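Wrinkles on the Water: Pellicle Growth in Soil Bacteria from Etwood and Skavusley
Final report, Introductory Microbiology project course

Background

Most of us meet Bacillus subtilis as a smear on a slide, a row of purple rods that somebody else stained. Left alone in a beaker of broth, it does something far more interesting. The cells swim up toward the air, stick to one another, and build a skin across the whole surface. The skin is called a pellicle, and it is a kind of biofilm. At first it is thin and dull. Then it thickens, turns whitish, and starts to buckle into ridges and folds. I had seen one photo of this in a lecture and wanted to grow my own ever since!

The well-known lab strains have been kept in culture for so long that some of them build rather poor pellicles. Wild relatives fresh out of the ground tend to be better at it, so the project used wild ones. Soil came from 2 places: the flower bed behind the Etwood library, which is watered and turned over all summer, and the sandy bank at Skavusley, where hardly anything grows. I wanted to know if isolates from the two soils would build different skins.
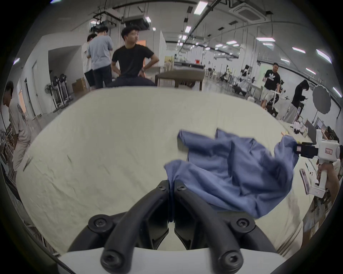

Why does a pellicle wrinkle when the liquid under it is perfectly flat?

The skin keeps growing after it has reached the glass on every side, so it gets squeezed and has to buckle up or down. Patches where many cells have died are weaker, and folds seem to start there more often than elsewhere.

Methods

A pinch of each soil was stirred into sterile water and heated in a water bath at 80 degrees for ten minutes. Ordinary growing cells die at that temperature, but spores get through it, and Bacillus is a spore former. The survivors went onto Brolance nutrient plates overnight. I picked colonies that were dry, matte and rough at the edge, and streaked them twice more to get them clean.

All of the pellicle work was done on the side bench in the Kashyap teaching lab. Each beaker got 50 mL of broth and 100 microliters of overnight culture, then a loose foil lid. After that the only rule was hands off. A bumped beaker can sink a young pellicle, and you have to start again (I did this in the first week -- twice, with the same elbow).

Gram stains and spore stains were made from every isolate. These tell you that you have a spore-forming, Gram-positive rod. They do not tell you the species, and the course had no sequencing budget, so "Bacillus-type" is as far as I can go with the names.

Results

The Etwood isolates were quick. By the next morning there was a gray film right across, and by the second evening it had ridges you could see from the door. The Skavusley isolates took a day longer, and for a while I thought they had failed. When they did come up they were thicker and tougher, with coarse folds running in from the glass. One could be lifted at the rim with a loop and stayed in a single piece. I may have called people over from other benches.

Water placed on the older skins sat up in beads. In B. subtilis this comes from a protein called BslA, which coats the outside of the biofilm like a raincoat. My isolates may or may not have the same protein, but they shed water beautifully.

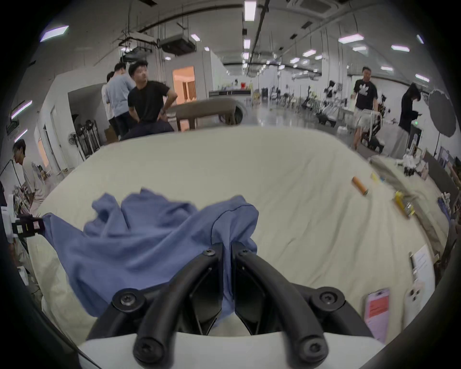

The hardest thing to score was the pattern of the folds. Wrinkles in a pellicle are not all alike, and my first scheme (smooth, slightly wrinkled, very wrinkled) threw away most of what was worth recording. Cloth turned out to be a good way to think about it. The blue fabric gripped between the black fingers is crumpled where it is held, and it spreads into loose wrinkles away from there. A thin Etwood pellicle lifted on a loop behaves in much the same way, bunching at the point of contact and relaxing farther out. The thick Skavusley ones bend in a few wide folds, more like felt. My second scheme recorded fold width and fold direction, and it separated the two soils much better.

Problems and next steps

Temperature on the side bench was not controlled, and it dropped every night when the heating went off. The Etwood and Skavusley beakers always ran side by side, so the comparison should hold, but the timings will not match anybody else's. I also picked colonies by eye, choosing the rough ones, which surely favored good film builders from both soils.

Next I would like to mix an Etwood isolate with a Skavusley one in the same beaker. Would they share a skin, or would the fast one close off the surface before the slow one arrived? The spore stocks are in the Kashyap cold room, bottom shelf, green rack, and should keep for years.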